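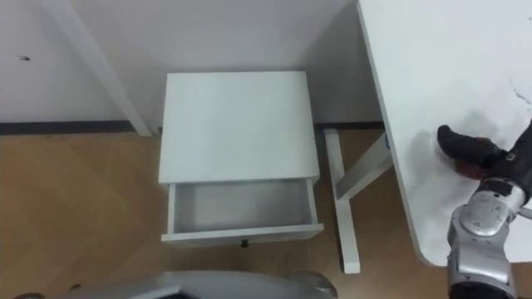

Figure 3. Nightstand with its drawer open, next to the desk, seen from the robot's head camera.

4.2 Drawer tasks

We tested drawers separately from the shelf and laundry tasks because they failed for different reasons. The policy was trained on 3,000 demonstrations collected at Grarnport, of which 2,000 included a drawer of some kind. Most of those drawers had bar handles. Small knobs were rare in the training set, and we expected them to be harder. A trial counted as a success if the drawer ended fully closed and the nightstand had not shifted on the floor by more than 2 cm. Each condition was run 30 times, with the start pose changed between runs by Moataz Younis. The Zitell baseline was given the same start poses.
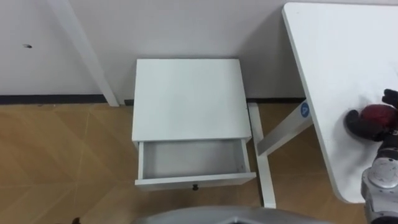

Closing was easier than opening for both systems, but neither was reliable enough for use in a home without someone watching. Most failed attempts came from the approach. The arm has to come down from the desk to the height of the drawer, and a white desk leg stands close beside the nightstand on that side. With the drawer pulled out, little room is left between the two, and the planner often chose a longer path in front of the robot's body. These paths took up to four times as long as the direct one. White furniture against a pale wall also gave poor depth readings along the drawer's side panels. The Harahap depth filter helped with the front panel but did little for the sides. We did not test drawers with contents, and the results should not be read as covering them.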